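Ticket 110: leaves coming off the fake flower stems
Opened by: Ese Anozie
Assigned to: Detlef Gerlach, Wanmont display supplies
Status: waiting on customer
Opened: 11 September 2021

Hi Detlef! So we have the red roses and the blue hydrangeas for the Picard window, and I'm having trouble with the greenery. The little leaf sprigs keep sliding off the stems when I pull the flowers out of the bag (blooms are fine, no complaints there). I put a bunch of them on the big white table so I could see which stems still had leaves and which had gone bald.

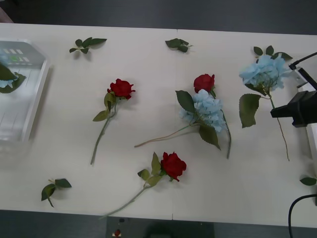 I tried pushing the sprigs back on by hand and that holds for maybe a minute, then I pick the rose up and off it goes again. Hydrangeas are better, those big jagged leaves right under the head don't budge. We had an order from you in July and I don't remember any of this, so did something change with the collars?

Reply from Detlef:
Hi Ese, nothing changed that I know of. Are the stems straight or a bit tangled when they come out? If they're crossed over each other the leaves catch. Try laying them out singly and pulling from the cut end.

Reply from Ese:
Oh, they're tangled all right! I spread more of them out and they still want to lie across each other.

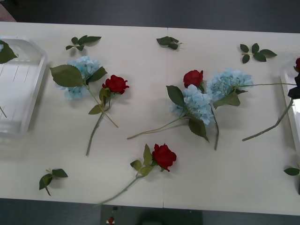

Roses and hydrangeas on the table, sprigs still loose.

Pulling from the cut end did help, I did 12 that way and only lost 2 sprigs. I'm keeping the loose ones, since they look nice enough as filler.
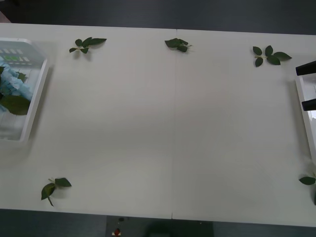 Loose leaf sprigs, with the clear tray on the left.

Now for the glue question. Is hot glue OK on these or will it melt the stem? I have a roll of green floral tape too but it looks lumpy on the thin ones. I need 6 good roses for the front of the window, the rest can be a little scruffy.

Reply from Detlef:
Low temp glue only, one small dot, and let it set before you bend anything. Let me know how the first rose goes and I'll leave the ticket open.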